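Hullovine Demonstration Collection: Gallery
Litach Laboratory, Alvarado Campus
Page last revised 21/10/2023

The Hullovine collection gathers recorded demonstrations of everyday handling tasks for use in training manipulation policies. Operators guide a two-finger gripper through each task by hand controller, and every attempt is stored with its wrist view, joint positions, and gripper opening. Work began in February at the Alvarado campus and continues at the Hindlow annex, where a second station follows the same written procedure.

This gallery is maintained for partner groups and visiting students who wish to become familiar with the material before requesting access. Entries are grouped by stage of the task. The full collection is divided into 19 task families, and each family is recorded under at least five lighting arrangements. Requests should name the families required, as the complete archive is not distributed in one piece.

Stage 2: Rim approach

Objects with a raised rim are treated as a separate family. The operator is asked to bring the fingers down on either side of the rim, pause, and close only when the edge lies between the two tips. Episodes in which the fingers close early are kept and labeled as such.
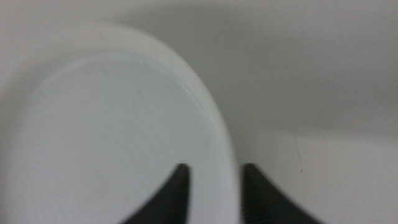
The pause before closing is marked in the episode log as a separate event. Reviewers at Litach use it to divide the approach from the grasp, and groups training on short segments may request the two parts individually. Where the operator corrects the approach after pausing, both pauses are logged and the later one is taken as the boundary.

Pale objects on pale surfaces receive particular attention in this family. Early models trained on the collection performed well against dark table coverings and poorly where the object and its background were close in tone. The station at Hindlow was therefore assigned a larger share of low-contrast recordings, and 94 episodes of this type were added to the second release.

At close range a wrist view may show only part of an object. Annotators are instructed to label the visible portion and to leave the remainder unmarked. They do not complete an outline from memory or from an earlier moment in the episode. Object names are assigned from the session sheet, and annotators who have not seen the sheet use the general label "rimmed object."

Notes on use

Each operator records no more than 20 episodes before a rest period. Session sheets list the operator code, station, task family, and lighting arrangement. Operator codes are replaced before release and cannot be traced by outside groups.

Images on this page may be reproduced in teaching materials and conference presentations with credit to the Hullovine collection, Litach Laboratory. Use in advertising requires written permission. Corrections to labels are welcome and should quote the episode number and the release in which the error was found. Accepted corrections are entered in the change list and appear in the next scheduled release.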